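Floors and panels, Dremdale workroom

A few pictures from the ground floor at Dremdale, where the Kotness partitions have stood since August. The room is used for cleaning and tidying sessions, and most of what needs attention is down at floor level – cables, stand legs, casters and dust along the bottom rails. Larger copies can be had from the Someck office.
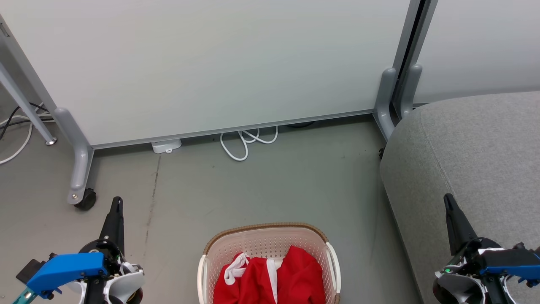

The cables get coiled at the end of each session and left near the panels until the next one. White leads are for the low-power items, black ones for everything else. Please don't roll a stand over either kind. The floor is swept first and wiped second, and the seam gets a pass with a dry brush.

Gray metal legs and rails mark easily, so we use soft cloths on them and no scouring pads. Spare casters are in cupboard 26.
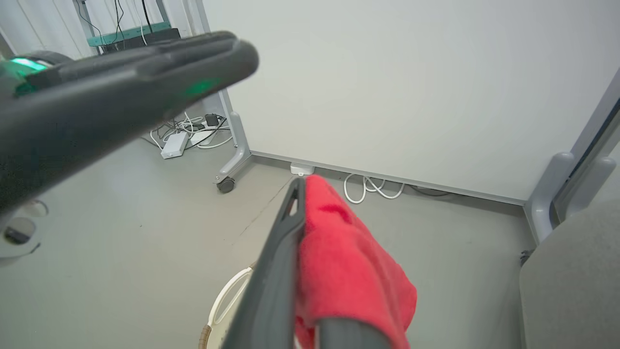 **Someck Gallery Pages · No. 67**

Red microfiber cloth, with the white panel and the coiled white cable behind. Cloths of this sort are washed on their own, without softener, and hung up to dry. New ones come from Nguyen-Tran in packs of 59.

Page updated 11th December.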